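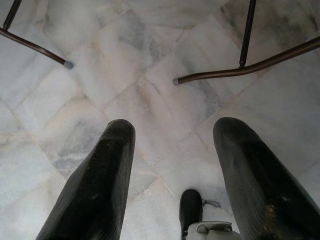
Wrist cam view, fingers open over the marble.

Forums > Manipulation > Learning from Demonstration > Wrist-only policies: floor results

kestrel_bit wrote:
OK, I'm way too excited about this so here goes! We've been training pick policies in Kender using only the wrist camera, with no overhead view at all. 1,405 demos in the full set. The big change this month was what we call background swapping - same objects, same motions, but we re-collect a slice of the demos on a different floor. We added 400 on diagonal marble tile with dark metal furniture legs left standing at the far side, and the policy stopped chasing the grey veins. I love it. Before that it would drift toward any dark patch in the stone and close on nothing.

nurnel_fan wrote:
Very cool! Are the fingertips always in view like that? In Nurnel we crop them out so the net can't lean on them.

kestrel_bit wrote:
Always in view, both of them. We tried cropping and it got worse at judging when to close. My guess is it uses the gap between the tips as a kind of ruler.

oddtorque wrote:
I don't buy the background story yet. You added 400 demos AND changed the floor. Where's the run with 400 extra demos on the old floor? More data helps everything.

kestrel_bit wrote:
Fair. We have that run for 2 of the 3 objects, and both still drifted on marble. Third one is training now.

oddtorque wrote:
Better than I expected, but I'd want more seeds before calling it a result. Also, those tan specks on the right finger - do you clean between sessions? A policy can latch onto that stuff.

kestrel_bit wrote:
No set routine, we wipe them when we remember. I'd rather have some dirt in the training data than a spotless gripper that falls apart in a real kitchen.

nurnel_fan wrote:
Disagree a little! Dirt is fine if it varies. If it's the same specks for 1,405 demos, that's a fixed pattern. Mask the fingers at test time and see what breaks.

kestrel_bit wrote:
Ooh, good test, and cheap. Queuing it behind the third object. Will post the curves here, ugly or not.

Filed under: imitation learning, wrist camera, data collection

Recent threads
Sulemana gripper pads, worth the swap?
Era sim: marble and other shiny floors
Kender 2 export keeps dropping frames
How many demos before you stop?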